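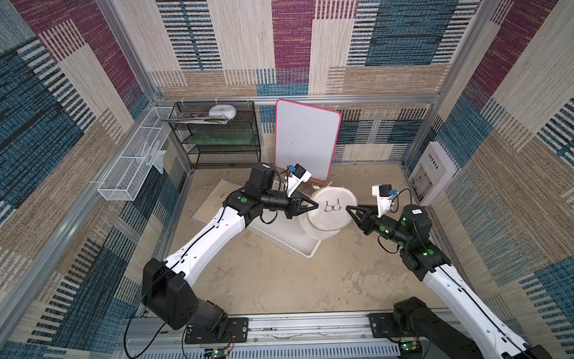

Slide 1. Round mesh hamper with a circular lid.

Filed under: Talks & Handouts / Household

Doing less laundry: speaker notes, Falton Library evening series, Thu 6 June

Start on time. People are still finding seats at this point, so give the housekeeping first: restrooms down the hall, handout on the back table, questions at the end.

Opening. Ask for a show of hands. Who washes jeans after one wearing? Who washes towels after one use? Leave the hands up for a second, then move on. Don't comment on anyone's answer.

Main point for the evening: most households wash clothes that don't need washing. I kept a log of my own laundry from December until spring. In that time I ran 71 loads. Going back through the log, I marked 37 of them as needed. The rest were half loads, or clothes worn for an hour and dropped in with the dirty things out of habit.

Explain what I counted as needed. Underwear, socks, gym clothes, kitchen towels, anything with a stain or a smell. Sheets every other week. Sweaters, jeans and jackets went on a hook and got worn again.

Next part is sorting. Old advice was whites, lights, darks, delicates, and a separate pile for towels. For a small household that means five piles and nothing ever makes a full load. I use two: things that can take warm water and things that can't. New dark items get washed alone the first time.

Pause here. Somebody usually asks about whites going gray. Answer: detergent buildup is a common cause. Use less soap than the cap suggests and see if it improves over a month.

Damp items. Hang wet towels and swimsuits over a rail until dry before they go in with anything else. A closed pile of damp cotton starts to smell by the next day, and then the whole batch has to be washed again. At the Purnmont talk this got more questions than any other part, so allow three minutes.

Drying. I line dry indoors on a folding rack. In winter it takes overnight with a window cracked. Mention that a second spin cuts the time. Skip the section on dryer vents if we're past 7:40.

Cost. My water and power bills together dropped by $65 over the test period. Say clearly that this is one household with an old top loader. A newer machine will show less.

Handout has the log sheet on one side and the stain list on the other. Ask people to try the log for 3 weeks before changing anything. The date, what went in, and how full the drum was is enough.

Questions. If the room is quiet, bring up pet hair.

Before leaving: collect the spare handouts, return the clicker to the front desk.

Get new talks and handouts by email. Enter your address to subscribe. You can unsubscribe at any time.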